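We use cookies to improve your experience on this website. By continuing to browse you accept our cookie policy.

# Sunent Tabletop Soccer

Demonstrations for learning two-arm ball placement from few examples. The dataset goes with our method Zultus, which predicts the moment of release separately from the arm motion.

## Task

A two-arm robot picks up a miniature soccer ball and places it on a toy field mat, close to a small white goal. An operator controls both arms. Each episode uses three views: one from the head and one from each wrist. Other objects, such as cloths and a bag, stay at the back of the table and are not part of the task.

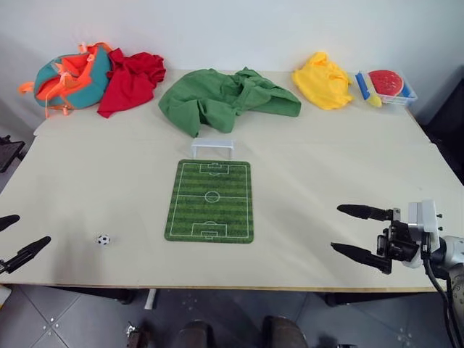 ## Contents

- 285 episodes, of which 51 are kept for testing
- 3,612 short clips cut from these episodes
- Joint positions and gripper opening for both arms
- One sentence of instruction per episode

## Method

Our baseline, Henao, predicts arm motion and gripper opening together. We found that it often opens the gripper too early, and then the ball rolls away from the goal area. Zultus has a second small network that looks only at the wrist views and decides if the fingers should open. The two parts are trained apart – this made the training more stable for us. 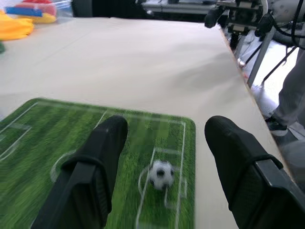 Wrist view: the ball between the gripper fingers, in the goal area of the mat.

On the test episodes, Zultus has fewer early releases than Henao. The difference is largest when the ball starts far from the mat. When one finger hides the ball from its own wrist view, the result is almost the same for both methods. For such cases the view from the other wrist is useful, and we give both views to the release network.
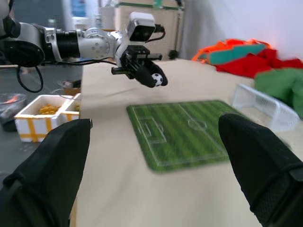 We also tried to train with less data. With 200 episodes the release network still works well, but the arm motion becomes less smooth near the goal. We do not know yet if this comes from the amount of data or from the way we selected it.

## Known limits

- One mat, one ball size and one room only.
- The wrist views can be blurred during fast motion.
- Time stamps of the two wrists may differ a little – please align them before training.

## Contact

Kgomotso Oosthuizen, Viltness. Please report wrong labels with the episode number.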